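クラブ便り

小さな終着駅「フィルブリッジ」ができるまで
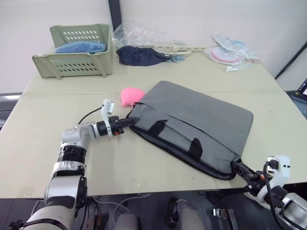 テーブルの上のグレーのパッド入りスリーブ。黒いファスナーの縁取りと前ポケット付き。

会員の皆さま、お変わりありませんか。前号の最後に「次は私の新しいレイアウトの話でも」と軽い気持ちで書いてしまったところ、例会のたびに「で、どうなった」と声をかけていただくようになりまして、これはもう書かないわけにはいかないなと観念した次第です。例によって話があちこちに飛びますが、お茶でも飲みながらおつきあいください。

フィルブリッジ(Fillbridge)は、スコットランドの片田舎にあったかもしれない、という設定の架空の終着駅です。縮尺は7mmスケール、Oゲージです。これまでずっとNゲージでやってきた人間がなぜ急に、とよく訊かれるのですが、きっかけはハミッシュ・ストラカンさんからいただいた一両の貨車でした。真鍮の車輪をはいた石炭車で、塗装は半分はがれ、連結器も片方なくなっていたのですけれど、手のひらに載せたときのずっしりした感じがどうにも忘れられなくて(あの重さはずるいです!)、気がついたらその週末には方眼紙を広げていました。

さて、Oゲージといえば場所の問題です。うちの六畳間で使えるのは窓側の壁一面だけ、しかも本棚をどかしてという条件つきでしたから、本体の長さは二メートル弱、その横に引き出し式の仮設線を足すという形に落ち着きました。線路配置はいたって単純で、本線が一本、機回し線が一本、それに貨物側線が二本。ポイントは三つしかありません。最初の図面にはもう一本、牛乳の積み込み線があったのですが、方眼紙の上では入っても実際に貨車を並べるとどうにも窮屈で、泣く泣くあきらめました。結果として駅の手前に少し空き地ができ、ここに草と水たまりだけを置いたところ、不思議なもので全体がぐっと広く見えるようになりました。ケネス・ガンさんが見に来られたときも、汽車より先にその空き地をほめてくださいました。ちょっと複雑な気持ちでした。

台枠は九ミリの合板です。幅は四十センチ、深さは九センチ。桁には丸い穴をいくつも開けて軽くし、配線もその穴に通しました。二枚に分かれるつくりなので、継ぎ目の線路の合わせ方にはずいぶん悩みました。ダボは大工道具屋さんで売っている家具用の金属ダボで、雄と雌を向かい合わせにして、台枠を締めつけたまま一度に穴を開けてしまうのがこつです。私は一組目を別々に開けて、見事に一ミリずれました。一ミリなら削れば何とかなるだろうと思ったのが間違いのもとで、結局端板を一枚つくり直しています。線路の端は、真鍮のネジを枕木の位置に打ち込み、そこへレールをはんだ付けしてから、糸鋸で切り離しました。これは昔からあるやり方ですが、やはりよくできていますね。

線路は既製品のフレキシブル、ポイントだけは自作しました。といっても一つ目は練習のつもりで、フログの角度が途中で変わるという珍品ができあがり、今は書棚の飾りになっています。二つ目からは型紙を両面テープで板に貼り、ゲージを三か所に挟んでから少しずつはんだを流すようにしました。急がないこと、これに尽きます。夜中に「あと一本だけ」と欲を出すと、まず曲がります。

バラストには猫砂を細かく砕いてふるいにかけたもの、それから園芸用の砂を混ぜました。地方線の終着駅ですから、あまりきれいな砕石では気分が出ません。側線のほうは灰をかぶった感じにしたくて、暖炉の灰をストラカンさんから袋いっぱいに頂戴し、茶こしでふるって使いました。家の中で灰をふるうのは、正直おすすめできません。家内には庭でやるようにときつく申し渡されました。糊は木工用ボンドを水で薄め、食器用洗剤を一滴。スポイトで枕木のあいだに落としていき、丸二日さわらずに置きます。

駅舎は紙でこしらえました。菓子箱の厚紙を三枚重ねて芯にし、石積みの表情は、水彩紙を湿らせて爪楊枝の頭で一つずつ押して出しています。ひと晩に押せるのは正面の壁の半分がいいところで、途中でラジオの落語に聞き入って手が止まったりもしましたから、妻壁まで終わったときにはもう窓の外の景色が変わっていました。屋根のスレートは封筒を細長く切ったもの。灰色の封筒ばかり集めていたら、郵便受けをのぞくのが妙に楽しくなってしまいました。色は下地に薄い黄土色、その上から濃淡の灰色を何度か、最後に緑をほんの少しだけ北側の裾に入れてあります。日当たりの悪い側に苔が来るというだけのことですが、これをやると建物がすっと地面に座ってくれます。

それから、駅の隣に商店を二軒。看板の屋号は片方が「ティルコウ」(Tirkow)、もう片方が「プラリア」(Praria)です。どちらも私の思いつきで、意味は特にありません。ティルコウは金物屋、プラリアは種苗と飼料の店ということになっていて、店先に亜鉛のバケツと麻袋を並べました。バケツは細いアルミの筒を切ったもの、麻袋はティッシュにボンドをしみ込ませて丸めたものです。ガンさんからは「綴りはそれで合っているのか」と真顔で訊かれ、返事に困りました。

車両の話もしておきましょう。主役は小さなタンク機関車で、架空の機関車会社ストラズズ(Strazds)製という見立てです。キットの下回りに、上回りはプラ板の自作。側水槽のリベットは、裏からコンパスの針で押して浮かせました。左右それぞれ72個、同じ間隔で打ったつもりなのに、右側だけ途中でなんとなく詰まっているのがわかります。番号は589にしました。手持ちのデカールの余りでいちばん状態のよかった数字をつないだらこうなった、という身もふたもない理由です。客車は古い四輪車を一両、貨車は例の石炭車を含めて五両、それにブレーキバンが一両。石炭車は元の塗りを落とさず、残っていた文字を生かして汚しを足すだけにしておきました。連結器はガンさんの部品箱から合うものが見つかり、おかげで今はちゃんと両側についています。

運転はいたってのんびりしたものです。混合列車が着き、機関車が機回しをして、貨車を一両ずつ側線に押し込み、空車を拾って帰っていく。これだけのことに、丁寧にやると二十分はかかります。カードを引いて、どの貨車をどちらの店に届けるかを決めるようにしたら、これがまた面白いのです。先日はプラリアの麦の貨車を奥に入れたあとでティルコウ行きの札が出てしまい、二人で黙って腕組みをしたまま、しばらく線路をにらんでおりました。(最後はストラカンさんが、ブレーキバンを本線に置いて先に空車を出す手を見つけてくださいました。さすがです!)

うまくいっていない点も書いておきます。まず腕木信号機です。サーボモーターで動かしているのですが、電源を入れた瞬間に腕がぴくりと跳ねる癖がまだ直りません。抵抗を一本足すとよいと教わりましたので、次はそれを試すつもりです。それと背景画。空は淡い灰青色で塗ったのですが、丘の稜線を描き足したところでどうも急に近くなってしまい、二度塗りつぶして今は空だけになっています。どなたか、遠くの丘を遠くに見せる描き方をご存じでしたら、ぜひ手ほどきをお願いいたします。お茶とビスケットは用意いたします。

なお、フィルブリッジは2月28日(土)の例会に持っていく予定です。いつもの部屋の奥の長机をお借りして、午後一時から動かします。運転してみたい方はどうぞ遠慮なく声をかけてください。コントローラーは手持ち式で、つまみは右に回すと前進です。お手持ちのOゲージ車両の持ち込みも大歓迎ですが、急カーブはないものの機回し線の端が短く、大型のテンダー機関車ですとはみ出してしまいます。小さめの機関車でお願いします。

次号では、ガンさんに代わっていただいて、夏の庭園鉄道の様子をお届けできるかと思います。8月に線路を敷き直したときの苦労話があるそうで、モグラが関係しているらしいのですが、詳しいことはまだ教えてもらえません。原稿はもう半分まで書けたと伺っています。

灰の残りがまだ瓶に二つあります。バラスト用に入り用の方は、例会の折にお渡ししますので、蓋のきちんと閉まる入れ物をお持ちください。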